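Grip strength after wrist fracture: what the clinic measures, and when

28/02/2013

The hand therapy unit at Karnport takes referrals from three fracture clinics and sees most wrist patients within 10 days of the cast coming off. The senior therapist there, who asked to be identified by post only, spoke to us about testing and the early exercise programme.

Grip is measured at the first visit with a dynamometer, elbow bent to a right angle, forearm in neutral. "We take three readings on each side and use the mean. The uninjured hand is the reference. If it is the dominant hand that was broken, we note that on the form and leave the figures as they stand."

The unit changed its recording sheet in October, when it adopted the Kastolard protocol. The older sheet had a single box for grip. The new one separates power grip, key pinch and tip pinch, and adds a column for pain at the time of the test.

"Power grip comes back first. Pinch can lag by several weeks, and patients notice it with keys, buttons and jar lids. With one box you could not see that."
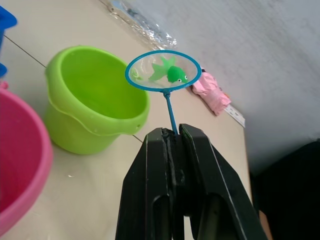

A toy fishing net held by its blue handle.

An internal audit covered 120 patients with a simple fracture of the distal radius treated in plaster. Of these, 77 completed the full programme. The therapist is cautious about the result. "The people who stop coming are either doing very well or doing badly, and the audit cannot tell you which. I would not quote an average from it."

Swelling is dealt with before strength. Patients are told to keep the hand above the elbow when sitting and to make a full fist and open it again every hour while awake. Putty is introduced in the second week, softest grade first.
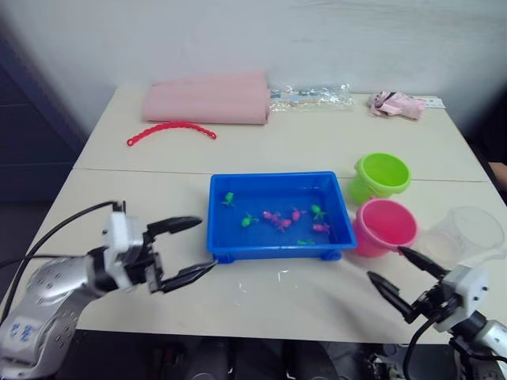
"People squeeze too hard on the first day and then rest for two. I would sooner have five minutes, four times a day, at a level that leaves no ache an hour later. If there is an ache, they drop back one grade."

The unit stocks two makes of putty, Serrano and Arex, and has no preference between them. Grades are not matched from one make to the other, so a patient who starts on one stays on it.

Stiffness in the fingers at the first visit is treated as a warning sign. Where a patient cannot touch the palm with the fingertips, the review is brought forward to the same week. Marked pain with colour change or sweating goes back to the surgeon that day.
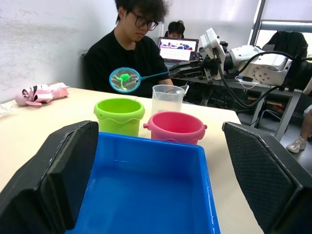
"Those are the ones I ring up myself. A letter takes too long."

Discharge depends on function as well as the reading. A patient at 38 per cent of the other side will be kept on. One at four fifths who can lift a full kettle and turn a door key without pain will normally be let go, with a home sheet and an open appointment for three months.

Asked about wrist supports, the therapist said they are given for heavy tasks only and are not worn at night. "Six weeks in plaster is enough time held still. After that the support is for the shopping and the garden."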